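Home Testers Wanted for Vacuum and Floor Washer Reviews

Multalmont is looking for new home testers this May, and we would love to hear from you if you have floors, a bit of patience and opinions about both! We publish plain, friendly reviews of upright vacuums, stick vacuums and hard floor washers, and every one of them starts in somebody's real home, with real crumbs and real stair corners.

We are taking on 16 households for this round. Each home gets two machines to use over three weeks, one after the other, and you write up your notes as you go. You don't need to be a good writer (our editor, Stanisława Makowska, is very kind with a messy notebook), but you do need to be willing to tell us when a cord is too short or a dust bin is a pain to empty.

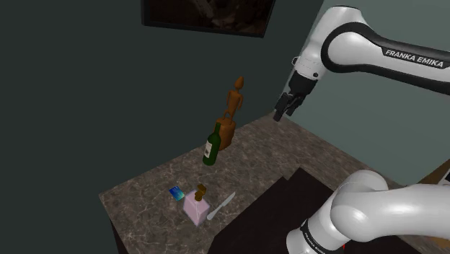

A marble-patterned countertop with a wooden figurine.

Who we would like to hear from

Homes of every size are welcome, from a studio with one rug to a big old house with more stairs than anyone would choose. We are especially short of people with long-haired pets, people with tile or stone floors, and people who have trouble bending or lifting, whose notes are some of the most useful we get. You should be 18 or older and have somewhere dry to keep a boxed machine while you are using the other one.

What you would be doing

Plan on vacuuming or washing at least one room every other day, and filling in a short form each time. It asks about noise, weight, how the machine handles edges and how long it took to clean up afterward. There is also one phone call at the end – usually a nice long chat, so put the kettle on.

Testers in the Polton area can pick up their machines from our office on Stornadari Street. Everyone else gets them by delivery, and we pay for the return.

What you get

We pay $60 for each machine you finish, sent once your last form is in.

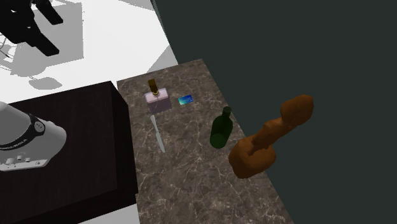
Do I get to keep the vacuum when the test is over?
The machines all come back to us, as they go on to a second home for a longer test.

How to apply

Send us a note through the contact page with "Home Tester" in the subject line. Tell us what kinds of floors you have, who lives with you (animals very much included) and what you clean with now. If you have tested for us before, please mention that too – we are always happy to see a familiar name. Stanisława reads every note herself and will write back either way, though it may take her a little while.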